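Workshop notebook, January
Wood movement and finish trial, Mosoti kitchen job

Started 8:15 a.m. Shop cold, stove lit before I did anything else. Let the sample pieces sit on the bench until the room came up before weighing.

Picking up from the last entry. The question is still how much the flat-sawn pieces move across the grain over a heating season, and whether the finish slows that down enough to matter when I cut the gaps for the drawer fronts. My guess going in was that it slows things down and does little to the total. So far the numbers agree, but we haven't been through a damp spell yet.

Downloaded the Isunari logger. It has 1577 hours on it now with no gaps, better than the old one that quit every time the battery got cold. Humidity curve is what you would expect: a slow fall through the fall months, then a steep drop when the heat came on for good. There is a daily wiggle on top of that, up in the morning and again at suppertime. I take those for cooking, dishes and the kettle. The wiggle doesn't show up in the weights at all. The wood only seems to care about the slow part of the curve.

Large sample, bare, weighed in at 969 g. That is down again from last time, though by less. Moisture content by meter is 7 percent on both faces. I checked the meter on its calibration block first and again after. End grain reads lower, but I don't trust pins in end grain and won't use it.

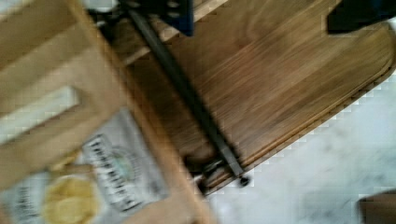
Rounded end of the board, rail across it.

Width measurements. Using the same dial caliper and the same pencil marks as before. Somebody had sanded one of the marks off the smaller maple piece, so I re-scribed it with a knife from the neighboring mark. Any jump in that column between this entry and the last should be ignored. Please don't sand the samples.

Maple moved less than I had allowed for. Walnut about as expected. The beech piece is the worst of the lot and has cupped toward the bark side far enough to rock on the bench. I had wanted to use beech for the drawer bottoms since we have so much of it. Will not do that in solid stock.

Bare and finished pieces from the same plank are now nearly the same width. In the early readings the finished ones lagged well behind, and by now they have mostly caught up. I would like a few more readings before saying so to anyone outside the shop.

Finish side of the trial. All the finished pieces have 2 coats of the Listance oil, wiped on, left to soak, wiped off, overnight between coats. The can says to buff with a white pad while the second coat is still tacky. I did that on half of each piece and left the other half alone. The buffed half looks more even in raking light and feels smoother to the hand. Water beads about the same on either one.

Spotted both halves with water, vinegar, coffee and olive oil, glass over each spot, left through lunch. Water and olive oil left nothing. Vinegar left a faint ring on the walnut that went away when I rubbed it with more oil. Coffee left a stain on the maple that did not go away. It is light, but I can find it with my eyes closed to where it ought to be, if that makes sense. Will repeat the coffee on a piece with an extra coat and see if that is the cure.
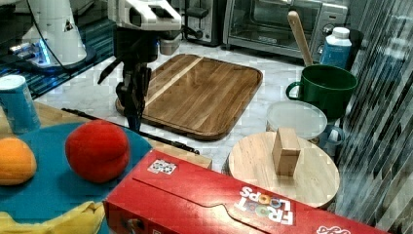
The longer-cure pieces were better in every test. They had been sitting on the rack since before the holidays and the smell is gone. Fresh ones still smell of the oil if you put your nose to them. So the rule for the shop stays the same: finished parts wait on the rack, parts are not stacked face to face, and the delivery date gets set from the last coat instead of the last cut. We broke that rule on the Brarnine shelves and had to separate them with a putty knife.

Side note on rags. The bucket by the door was dry. Oily rags go in the bucket under water or get hung flat outside on the line. I refilled it. This is not optional.

Heat. The client for Mosoti asked whether a drawer stack can go directly beside a warm appliance. I don't have good data for this. What I did today was put a bare offcut and a finished offcut near the shop stove, one side facing it, and come back every so often with the straightedge. Both had bowed by mid-afternoon with the hollow side toward the stove. The finished one was slower and ended up in almost the same place. When I turned them around they came back most of the way before I left.

A stove is a lot harsher than anything on a counter, and the offcuts were thin, so I would not use the amounts for anything. The direction is what I wanted. Heat on one face is worse than dry air on both, and the narrow stiles will show it first, where they meet the rail.
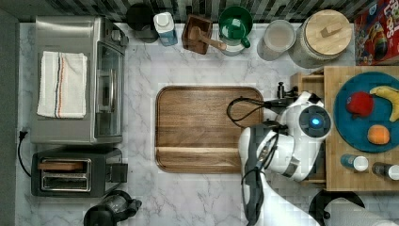
Proposal for the drawing: leave an air space behind the end panel, and make that panel from veneered ply with a solid lip. Solid stock everywhere else. I will mark it up in red on the shop copy and leave the office copy alone until we have talked it over.

Gaps. Working from the measured movement, with the parts this dry, I need to leave more room than looks right at the bench. Drawer fronts fitted tight in January will bind in August. The fronts with the grain running sideways are easy, as nearly all of their movement is in height. I'll cut those first and use them to set the spacing for the rest. Made a set of spacers from scrap ply and wrote WINTER on them in marker, so they don't get mixed up with the thinner set.

Drawer boxes. Compared the side-mount slides with the wooden runners we usually do. Runners are nicer to look at and quiet, but they need the box and the case to move together, and in this kitchen they won't. Side-mount metal slides want an even gap on each side and forgive very little. If the box sides stay flat they run well all year. If a side cups, the drawer starts to drag at the back and people pull harder, and then the screws work loose.

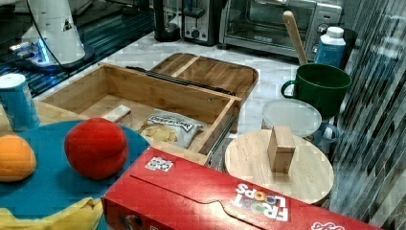
Bamboo drawer, open, slide along the right side.

Bamboo is worth a trial of its own. It is glued up from strips and I would expect it to stay flatter than the beech, but I have no readings on it and am not going to write down a number from a catalog. Need to order a small panel and cut it into pieces to match the others. It dulls edges quickly, so use the old blade.

Problems today:

The scale drifted when the dust collector was running. Weighed everything again with it off. First set of weights crossed out, second set is the one to use.

Pin holes in the samples are starting to crowd each other. Move to the far end from the next reading on, and note it in the column.

The caliper needs a new battery or whatever is making it blink. It read correctly against the gauge block.

To do:

Coffee spot again, maple, extra coat, longer cure.
Order bamboo panel. Ask Brarnine first, they still owe us a credit.
Put the logger back on the same shelf, same way around.
Plane the beech flat and see whether it stays flat. I doubt it.
Write up the gap sizes on the card by the table saw.
Next set of weights when the weather turns.

Logger cleared and restarted at 4:40 p.m. Samples back on the stickers, bare ones on the top row. Stove shut down.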